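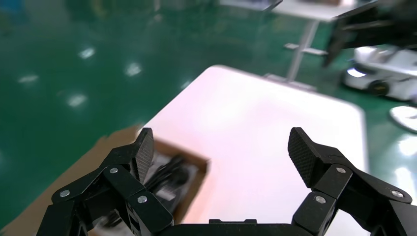 What does the roster importer in Skividel Court 3 do with a player who has no position set?

It assigns him to small forward, without a warning, and then builds his ratings from the small forward template. A center imported this way comes out with a decent outside shot and almost no post defense.

I spent most of August finding this out. I had been moving my old Greco league, a made-up basketball league I have kept going across several games, into Skividel's franchise mode. The roster file has 554 players. After the first simulated season, the scoring leaders looked reasonable and the rebounding leaders did not. The top rebounder in the league was a point guard. The tallest player on the best team was taking more threes than anyone else on it.

My first guess was the sim engine. Skividel has a reputation for loose rebounding logic, and the last patch notes mention changes to box-out behavior. I ran the same season again with the default rosters and the numbers came out normal. That left the file.

The importer reads a plain comma-separated text file. The columns that matter are name, height, weight, position, age and the rating block. Position has to be one of five two-letter codes in capitals, or C for center. My file came out of Briltero, the editor I use for everything, and Briltero writes centers as CE. Skividel does not know CE. It treats the field as blank, and a blank field becomes SF.

Once I knew that, the count was easy. There were 166 players in the file marked CE. That is more centers than a league this size needs, but I had been generous with big men when I set up the draft classes, and a good number of them are end-of-bench types who never play.

The fix is a find and replace, with one catch. If you replace every CE in the file with C, you also change any name that has those two letters in capitals. I store last names in all caps, a habit left over from an older game with a small font, so I lost a few letters in a few surnames before I noticed. Include the commas in the search: look for ,CE, and replace it with ,C, and the names are left alone.

After the import, check these before you start a season:

Open the league roster screen and sort by position. The center group should not be empty. If it is, the codes did not take.

Pick a tall player and look at his tendencies page. Post-up should be above spot-up three for a normal big man. If the two are reversed, he was built from the wrong template.

Check the secondary position as well. The importer fills it from the primary one, so a player who came in wrong will have shooting guard or power forward listed there.

Changing the position in the in-game editor afterward does not help much. It changes the label and the depth chart, but the tendencies have already been generated and they stay as they are. You would have to edit each of them by hand, and there are a lot of sliders. Delete the league and import again.

With the corrected file, I simulated three seasons and compared the results to the same three seasons in the old game. Rebounds per team are slightly high, some 3 a game above what I had before. Blocks are in line. Three-point attempts are up across the board, but that is how the Skividel engine plays, and there is a league slider for it. I brought it down a few notches and left it there. The best center now leads the league in rebounds, with a power forward behind him, and the point guard is back to being a point guard.

A related problem, which I have not solved, is the Zetier expansion team. Zetier joined the league late and its players have ID numbers starting at 1000. The importer accepts them, and they show up on the roster screen with the right ratings and positions. They do not show up in the awards voting. One of their guards led the league in assists in the second season and did not get a single vote for anything. I suspect the voting code only looks at three-digit IDs, but I have only tested it with the one team. Renumbering them is possible – there are plenty of unused numbers below that – but it breaks the link to their career stats in Briltero, and I want to keep those.

For now Zetier plays without awards. I will try renumbering on a copy of the file after the next draft and post the result, along with the slider values once they have held up for a full season.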